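**Room and storage check - furnished unit, upper floor, rear bedroom**

Period: May
Checked by: Siwan Howells
Comments reviewed by: Areti Karamanlidis
Property file: Fendumia Lettings, unit 11

Ratings: S = satisfactory, A = action needed, M = monitor, N/A = not applicable. Any item rated A carries a comment and a name.

## 1. Access and exits

- [x] Door opens fully and latches - S
- [x] Path from bed to door at least 800 mm wide - S
- [ ] Window restrictor engages - A. Screw missing on the hinge side. Howells to refit.
- [x] Window key on hook - S

## 2. Electrical

- [x] Wall switches secure, no cracking or discolouration - S
- [x] Smoke alarm sounds on test - S. Battery replaced at this visit.
- [ ] Power board load - M. Rolanetti board, 4 outlets, 2 in use. Heater must go straight to the wall outlet.
- [x] No cords under bedding or floor coverings - S

## 3. Wardrobe and cabinet

- [x] Wardrobe anchored to wall - S. Two brackets, both tight.
- [x] Wardrobe doors swing freely - S
- [ ] Cabinet anchored to wall - A. Strap fitted but slack. Re-tension and recheck.
- [ ] Top of cabinet clear - A. Too many items for the surface, packages among them. Anything heavy or likely to roll goes to a lower shelf.
- [x] Cabinet doors close flush - S

Comment (Karamanlidis): the cabinet top was also raised at the last check. Agree a limit with the occupant and write it on the sheet. "Tidy" is not a measurable condition.

## 4. Bed and bedding

- [x] Slats intact, centre rail supported - S
- [x] Mattress label legible - S. Després, double.
- [x] Bedspread free of tears and scorch marks - S
- [ ] Spare blanket stored off the bed edge - M. Trip point if it reaches the floor.

## 5. Boxes and packing materials

The occupant is sorting small goods into cartons for storage. Sorting on the bed is acceptable provided the cartons are light and come off before night.

- [ ] Carton condition - M. Slight tear along the top edge of the front wall. Usable for soft or light contents only.
- [x] Cartons dry, no staining at the base - S
- [ ] Food kept separate from toys and textiles - A. Wrapped snack bars to go in a lidded tub. See 5.1.
- [ ] Loose plastic cleared - A. Flatten and bag, or bin.
- [x] No cartons stacked against the heater - S 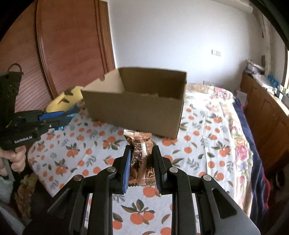 *Item 5: open carton on the bedspread, no contents. Wrapped snack bar in the foreground, yellow plush toy and crumpled teal-blue plastic to the left.*

5.1 Unopened bars are a low pest risk, but a split wrapper inside a stored carton can go unnoticed for months. Check the crimped ends before packing and discard any that have lifted. The Jadetti tubs in the hall cupboard are suitable - 3 are available.

5.2 Plush toys may be packed in cardboard if clean and dry. No food in the same carton, wrapped or otherwise.

## 6. Actions

| Ref | Action | By |
|---|---|---|
| 1 | Refit restrictor screw | Howells |
| 3 | Re-tension cabinet strap | Howells |
| 3 | Reduce load on cabinet top | Occupant |
| 5 | Move food to lidded tub | Occupant |
| 5 | Remove loose plastic | Occupant |

Recheck items 1 and 3 together. Item 5 can be closed on the occupant's word.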